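Progress report 2 to the Heinonen Fund
Project: Piroslow hand-held grippers, Hullcombe shared workshop
Prepared by: Yeshi Tekleab
Period: to the end of July

1. Status

The build phase is complete and the grippers are in use for recording. Work in this period moved from assembly to soft-object tasks, mainly tissues and paper napkins on a white table.

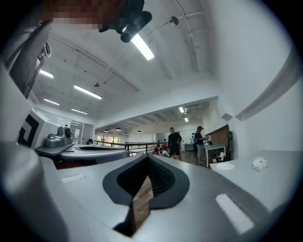
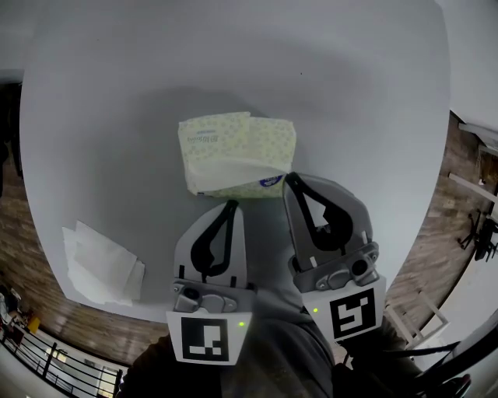 Grippers during the soft-object work. Second picture: tissue packet and napkins on the round table.

2. Hardware

The finger shells are light gray, with black flexible inserts. Each side has a square marker plate for tracking. The first set of inserts split at the root after 200 closing cycles on the bench. The current set, molded with a thicker root, passed 923 cycles with no visible damage – testing stopped there to free the bench.

Hinge play is still above target on one unit. New bolts are on order from Mudotis.

3. Recording

We logged 72 takes, of which 27 were rejected. Most rejects came from lost marker tracking when the wrist was turned too far inward. The rest were clock drift between the two sides. A sync fix is written but has not been tested over a long session.

Napkins remain the harder object. The fingertips tend to pick up more than one layer, and the operator then has to set the stack down and start again. Tissue packets give few problems.

4. Budget

Spending is within plan. The money set aside for spare inserts has been used. We ask to move the unspent travel line to parts.

5. Next period

– Replace hinge bolts and measure play again
– Test the sync fix
– Repeat the napkin task with a narrower fingertip
– Send drawings and parts list to the Fund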